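Minutes of the bedroom cell upkeep meeting — Kitari simulation group
August 13, 2020, small meeting room and by phone

**Present:** the cell lead, both scene builders, the gripper tuner, the test lead, and our visitor from Nedelcu, who kindly stayed for the whole thing even though only the second item was really hers. The author took notes.

**Apologies:** the Vurix support contact, who sent written answers ahead of time. Thank you for those, they saved us a good deal of guessing.

### 1. Notes from last time

Read and agreed, with one small fix. The line saying the arm's base "should be moved" ought to have said that it should be moved only if the reach check failed. The reach check passed, so the base stays put, and the scene builders were glad to hear it.

### 2. Where the simulated cell stands

The cell lead went over the setup for the benefit of our visitor, and to be fair the rest of us enjoyed the refresher too. It is still one arm on the black platform beside the bed, reaching up and over the side rail to work on the mattress from above. The red pillow, the brown box and the blue box are the loose items on the bed. The dark gray tool is the one the gripper carries, and most of this meeting was about that tool and how it is held.
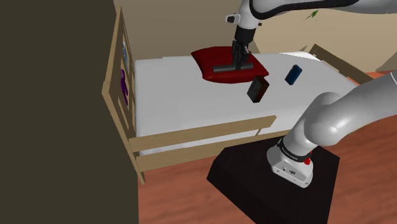

The platform height was set back in January and has been left alone. The test lead asked whether it might come down a little, to give the upper link more room when the wrist is low. The gripper tuner would prefer to leave it, as every saved pose in the Zedska library was made at the present height and would need to be gone over again by hand. There are 628 saved poses. After a short silence it was agreed to leave it.

Our visitor asked whether the side rail is solid as far as the arm is concerned, or only there for looks. It is solid. The scene builders explained that the rail, the headboard and the footboard each have their own collision shape, kept simple on purpose, and that the mattress has a flat one which does not give at all under load. The pillow is the only soft thing on the bed, and even then it is soft in a fairly modest way. She thought that was fine for what Nedelcu wants, but asked that it be written down somewhere a newcomer would find it. *Scene builders to add a paragraph to the setup page.*

### 3. The tool slipping in the fingers

This was the long one! The trouble, for anyone who missed the last two weeks, is that the tool creeps in the grip during long runs. It starts out level and by the end of a run it has tipped, sometimes enough that the low end touches the pillow before the arm means it to.

The test lead reported on 887 runs done since the last meeting, all with the same start pose. In 20 of them the tool slipped far enough to stop the run. The slips were not spread evenly — nearly all came just after the wrist turned, while the arm was still slowing down. Several of us had been blaming the pads, so this was a useful surprise.

The gripper tuner had gone through the contact settings one by one and found two things worth sharing. The friction value on the left fingertip had been changed and never changed back, so the two fingers have not been matching. And the closing force ramps up more slowly than the arm starts to move, which means that the first part of the lift happens with a weaker hold than any of us had in mind. Neither is hard to put right.

There was a friendly disagreement about where the fingers should take hold. With the bar held off center, more of it hangs out to one side, and that side wants to drop. One scene builder would like the grip moved to the middle and the matter closed. The gripper tuner pointed out that the off-center hold is what lets the tool get near the pillow without the knuckles of the gripper coming down over the boxes, and that a middle grip would only swap one problem for another. 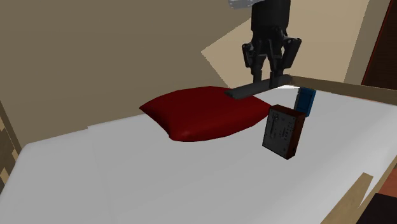

We settled on trying the cheap repairs first. Both fingertips go back to the same friction value, the arm waits for full closing force before it lifts, and the wrist turn is slowed for the last part of its travel. Only if the slipping carries on do we talk about the grip point again. The cell lead asked that these be put in one at a time, with a batch of 100 runs after each, so that we know which change did the work. The test lead sighed a bit but agreed it was the proper way to go.

*Gripper tuner to make the changes. Test lead to run the batches.*

### 4. Answers from Vurix

Read aloud by the cell lead. In short:

- The joint limits in our arm model are tighter than they need to be at the wrist. We may loosen them, and they would like to hear how it goes.
- The stop button on the base is part of the model's shape only and is not wired to anything. We will keep using the stop in the run panel.
- They have no better finger mesh to offer at present.

The second point led to a chat about whether to hook the button up ourselves. It would be nice for training sessions, and one scene builder thinks it is about a day's work. Put on the wish list, no date.

### 5. Regular upkeep

The weekly reset check has been skipped twice, and we all share the blame for that. From now on it is done before the first run of the week, and it covers the following:

1. Load the scene fresh and send the arm to its home pose.
2. Open and close the gripper with nothing in it, and compare the two finger positions.
3. Pick up the tool, hold it level over the bed, and note any tilt.
4. Put both boxes and the pillow back to their start positions from the scene file, never by dragging.
5. Save the log under the shared folder with your initials.

The test lead asked for a spare copy of the scene file that is locked against edits. Agreed, and it was done before we had finished the coffee.

### 6. Anything else

The visitor from Nedelcu would like to sit in on one of the batches. She is very welcome, and the test lead will send her a time.

The scene builders would like a second soft item on the bed, perhaps a folded blanket. Held over until the slipping is dealt with.

Next meeting in two weeks, same room. Please send items for it to the cell lead, and please do not change anything on the fingertips in the meantime without telling the gripper tuner.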